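Against the Matching Season

Every year in October my neighbour carries four plastic boxes down from her loft, and by the evening her house has changed its colour. The cushions are orange, the candles are orange, and a wreath with small orange berries hangs on the door. In December the same boxes go up and four others come down. She is a generous woman and I like to drink tea in her kitchen, but I have begun to think that we decorate our homes too completely.

I came to this country thirteen years ago. In the town where I grew up, a home was decorated for winter with what was already in it. My mother put walnuts in the blue bowl and pinned a paper star to the curtain. The star was older than me and one of its points was glued. When I saw it, I knew which week of the year we were in. It did not need to match the sofa.

Now I read the craft pages, and I enjoy them, but very often the first instruction is to buy. Last winter I wanted to make a garland for the stairs. The pattern I followed asked for felt, wooden beads, two kinds of ribbon, a glue gun and a spray of artificial snow. It was a pretty garland. It was also the most expensive thing on our stairs, including the carpet, and in January I did not know where to put it. It lies in a bag behind the ironing board until today.

I do not say that people should stop making things. I say that we could make fewer of them, and leave them alone on a shelf where they can be looked at. One object with space around it does more for a room than 300 small ones.
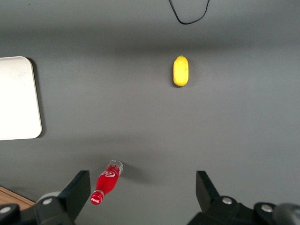
A lemon-shaped yellow fruit on a grey tabletop.

Terence Holroyd, who teaches the evening craft class I go to at Rikholm, does not agree with me. He says that plenty is the whole pleasure of a feast day, and that a poor display makes guests feel they were not expected. I have thought about this for a long time, and I believe he is half right. Guests should feel expected. But I feel it from the soup, and from a chair that has been cleared for me, much more than from a painted pine cone beside my plate.

There is also the question of the hands. When I cut the same paper star every year, I become better at it. When I try a new project each season, I am always a beginner, with glue on my sleeve and the instructions open on the table. Some people love to be beginners, and for them the new project is the right choice. I would only ask them to keep one old thing among the new ones, and to bring it out each year even when the colours have changed.

This winter I will put walnuts in a bowl. The bowl is green, because the blue one stayed with my sister. I have already cut the star, and it is a little crooked on the left side.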